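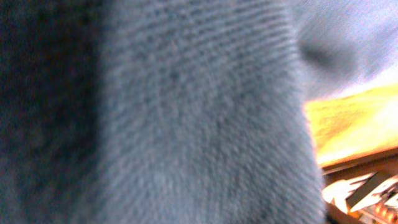
Wrist camera policy stalls when cloth fills the view

Posted by Drirska

Two-arm folding setup, three cameras (head plus one per wrist), policy trained on 171 demonstrations. Planning is fine until a wrist camera gets close to a garment and sees mostly gray knit. Then the predicted actions shrink to nothing and the arm hovers. Learning rate and chunk size made no difference.

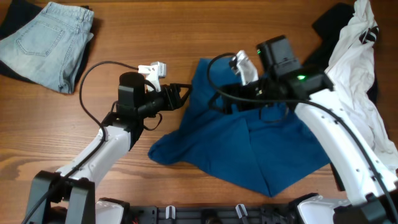 Head view, both grippers at the blue shirt

Nokuthula Magagula

Check the action chunks before the cameras. If your demos contain pauses near contact, the policy learns to pause there. Trim frames where joint velocity stays under threshold – I drop any run longer than 100 steps – and retrain. Then mask one camera at a time at inference and log the action norm.

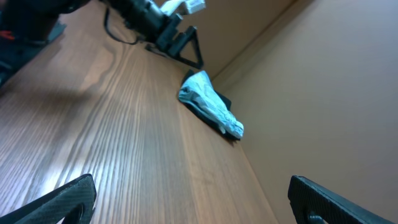 If masking a wrist stream gets the arm moving again, add random dropout on that stream during training. Keep the head stream on.

Padilla

more data

Onora

Also compare timestamps. Mine had one wrist stream lagging the joint states by 2 frames and the symptom was the same. Resampling everything to the joint clock fixed it at checkpoint 2950.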